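About Us

Kwofie Furniture Restoration

Kwofie is a furniture repair and refinishing workshop in Rokivville. We mend and refinish tables, chairs, chests, desks and cabinets for private customers, and we take on contract work for hotels, schools and letting agents. The business has been at its present address on Imon Road for 14 years. Before that we shared a smaller unit behind the railway goods yard, where there was no room for anything longer than a sideboard.

What we do

Most of our work is structural. Joints come loose, veneer lifts, drawer runners wear down and chair seats split. We take the piece apart as far as it needs, clean out the old glue and put it back together. Where a part is missing we make a new one in matching timber. Turned parts such as legs and knobs are made on our own lathe.

Refinishing is the other half. We use shellac, oil, wax and lacquer, depending on the age of the piece and how it will be used. A dining table in daily use needs a tougher finish than a hall stand, and we will tell you if the finish you have asked for is unlikely to last. Old polish is kept where it can be. Plenty of customers come in asking for a full strip and go away with a clean and a coat of wax.
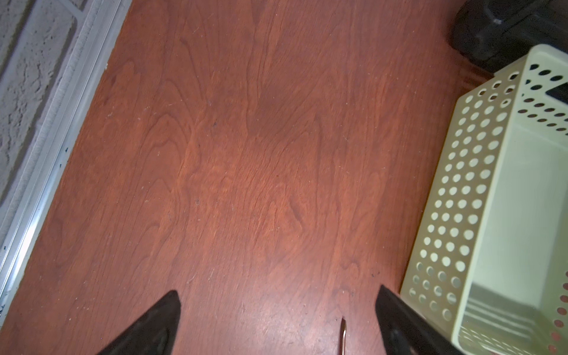
Wood grain in a warm red-brown tone.

We do not dip-strip, and we do not take in garden furniture, pianos or fitted kitchens. Upholstery is sent out to a firm in Turnov and is quoted separately. Allow extra time for this, especially before the winter holidays.

How a job works

Send us photographs and measurements first, with a note of what is wrong. We reply with a price range. If you are happy with it, bring the piece in or book a collection, and we will give a fixed price once we have looked at it on the bench. There is no charge for this inspection. Work starts when you have agreed the price in writing.

Collection and delivery are free within Rokivville for jobs over 1000. Outside the town we charge by distance. Finished pieces can be stored with us for up to 5 weeks, after which a storage fee applies.

Please empty drawers and cupboards before collection. Loose keys should be taped inside an envelope with your name on it.

Visiting the workshop

Kwofie
209 Imon Road
Rokivville

The front office is open in the mornings. Afternoons are by appointment. The loading door is at the side of the building, and there is space for one van. We close for the first two weeks of August.

Page last updated December 3, 2018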